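Home | About | Archive | Contact

Changing over the small bedroom

It got warm in May, so the heavy bedding came off and I spent a morning on the little room. It's narrow, and anything you do in there means leaning over the mattress. I started at 10 and figured on an hour. It took 2.

I went through the blue cloth things first. They crease if you look at them, and I'd rather deal with that before anything gets put away.
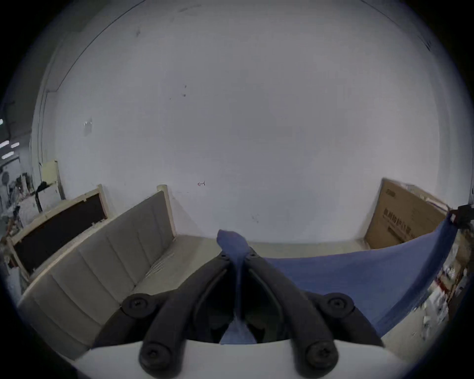
Blue cloth, gray upholstery, and the wall that needs paint.

The wall has bothered me for a while. There are scuffs on it and a small red arrow. I tried a damp sponge on a scuff last year and only made a shiny spot, so I'm leaving it until I can paint. I have half a can of Grovier flat white in the basement and I think it will cover.

The green sheet stays on for summer. I bought it from Savgate 4 years ago and it has held its color well enough. The corners are still snug.

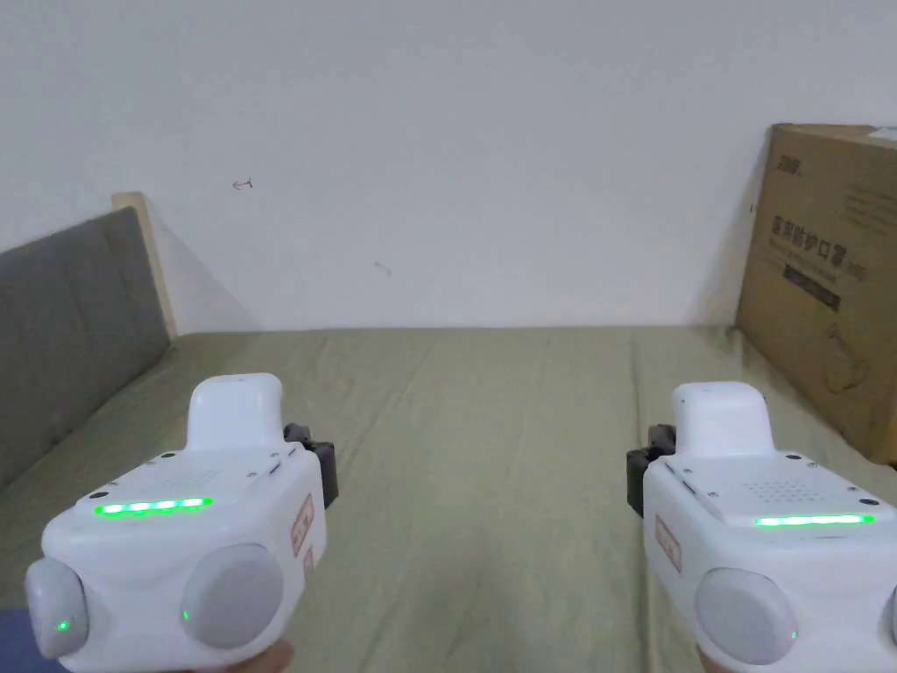

The face mask carton is going out to the shelf in the hall. It's good stiff cardboard and I don't want to flatten it yet. Winter blankets would probably fit if I roll them.

Still to do: vacuum the headboard fabric with the brush attachment and find the other pillowcases.

Filed under: Home, Bedrooms, Odd Jobs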